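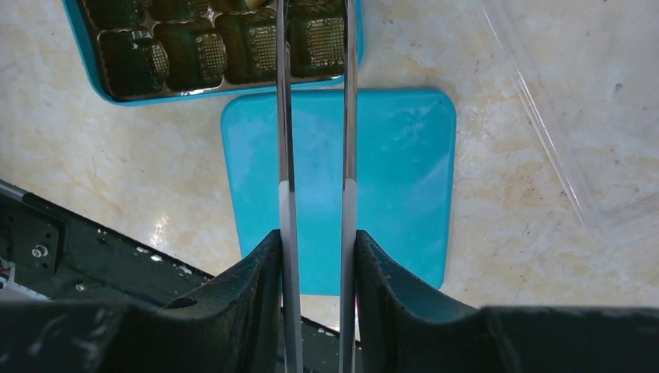
Two slim metal fingers, each with a pale band around it.

How I Clean and Polish Old Metal Curtain Rods

I put this job off every January, and then I do it in one go with the radio on and wonder why I waited! My rods came with the house in Graston and they were dull as dishwater when I moved in. If yours are plain metal underneath (no paint, no lacquer), you can do this too.

What you need: dish soap, two soft cloths, a little metal polish, masking tape, and 640 grit wet-and-dry paper for the bad spots. My hardware store only had 1,000 grit last time and that worked fine, it just took longer.

Step 1. Take the rods down and slide off all the rings. Drop the rings in a bowl of warm soapy water and leave them for 15 minutes.

Step 2. Wipe the rods with a soapy cloth, rinse, and dry them well. I lay mine across two kitchen chairs.
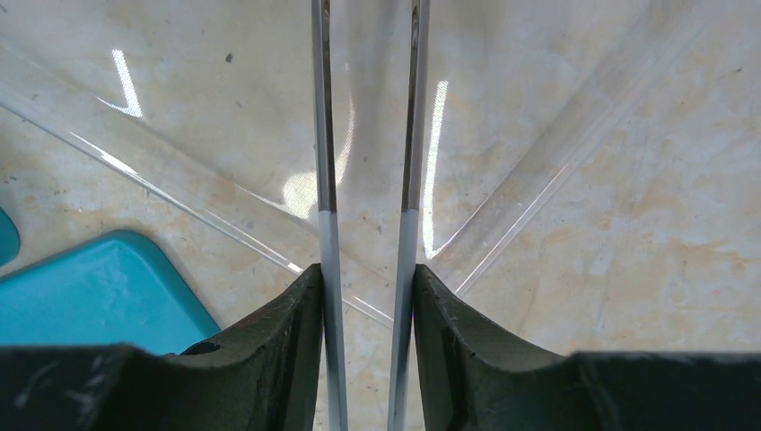
Photo: Rerkholm

Step 3. Tape off any part you don't want to touch, like a painted end. Then rub the rough spots with the damp paper, going along the rod and never around it. Go easy!

Step 4. Dab on the polish, a tiny bit at a time, and buff until the cloth stops coming away black. Mine took almost 4 rounds the first year (they were really bad).

Step 5. Rub a bit of candle wax along the top so the rings slide nicely, then hang everything back up.

If you still see pits after all that, leave them alone. Once the curtains are on, I can't find mine even when I go looking.

Posted 14 September 2020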